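Welto open day: went, saw the kitchen arm, long post

Print this thread | E-mail this thread

gruntwork_ray wrote:

OK so I got back from the Welto open day last night and said I'd write it up. Doing this on my lunch so excuse typing.
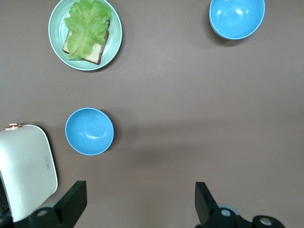
Parking was bad. Get there early if they do another in June, the lot behind the building fills up and then you're on the street by the tire place. Sign in, sticker, safety talk, two groups. My group got the kitchen bench first and the pallet cell after.

Kitchen bench is the one everybody wants to see. Arm runs on the Gruvlow controller, open loop on nothing as far as I could tell, all camera. Toast and lettuce on a plate, couple of blue bowls, big white appliance on the corner of the table. Operator types in a job, arm goes and does it. Slow. Slower than the clips on their site for sure. But it was doing it live with people leaning over the rope and asking dumb questions (me).

Asked about cycle time. Guy said they don't quote one for the kitchen stuff, it's research. Fair enough. Pallet cell they do quote, 330 cases an hour, and it looked like it was making that.

More later, got to run.

paewai_owner wrote:

Was it the same gripper as the spring one? Two flat fingers, black? We run a Paewai arm at work with fingers like that and they are hopeless on anything with a thin rim. Slides right off. Would love to know how they pick up a bowl.

gruntwork_ray wrote:

Yeah two black fingers, kind of angled in at the top. On the bowls it went one finger inside, one outside, and pinched the wall. Worked most times I watched. Dropped one, they just set it back and went again, no drama.

Lettuce was the suprise for me. Figured it would shred it. Nope.

toolcrib wrote:

Sorry but I was in the other group and I came away not impressed. Same bench, same table, same dishes all afternoon. Plain brown top, nothing else on it to get in the way. Put that thing in my kitchen with the mail and the dog bowl and a kid's homework and see how it does.

Also 20 minutes of slides before we got to see anything move. I can watch slides at home.

gruntwork_ray wrote:

We got the slides after. Maybe that helped my mood lol

Don't agree on the table though. It's a demo. You clear the bench for a demo. When we had customers in for the press line we swept the floor too.

toolcrib wrote:

Sweeping the floor is fine. Moving the work to where the machine likes it is a different thing. I asked if they could shift the bowls to the far side and the answer was "maybe after the session". After the session there was coffee and that was that.

linefeed wrote:

They moved stuff for us. Lady in front of me asked and the operator slid a bowl over by hand, ran it again, it found it. Took a while to look around first. So might just be who you got.

My gripe is the noise in that room. Pallet cell going next door with the roll door up, couldn't hear half of what the operator said. Bring ear plugs if you're going on the floor, they hand out the foam ones but the box was empty by the time we went in.

paewai_owner wrote:

One finger in one out, ok, that's what we tried. Ours slips. Are the fingers bare or do they have pads on? Anybody get close?

linefeed wrote:

Couldn't tell from the rope. There was a leaflet from Emanent on the side table, think they do the finger parts, didn't say much. I can scan it if you want, its one page.

paewai_owner wrote:

Please do. Thanks.

gruntwork_ray wrote:

Back. Rest of it quick.

Pallet cell: good, boring, works. Light curtain tripped once when someone's kid stuck an arm through, whole thing stopped dead like it should. Restart took longer than I'd like.

Food: sandwiches, gone early. Not made by the arm, I did ask.

Would I go again, yes. Would I buy the kitchen one, no, and they weren't selling it anyway. The pallet one I've asked for a quote on, will post when I get it.

toolcrib wrote:

Post the quote. That part I agree was decent. I still say the kitchen bench is a show piece.

linefeed wrote:

Leaflet scanned, it's in the files section under grippers. Page came out a bit crooked.

Last updated: 27/12/2022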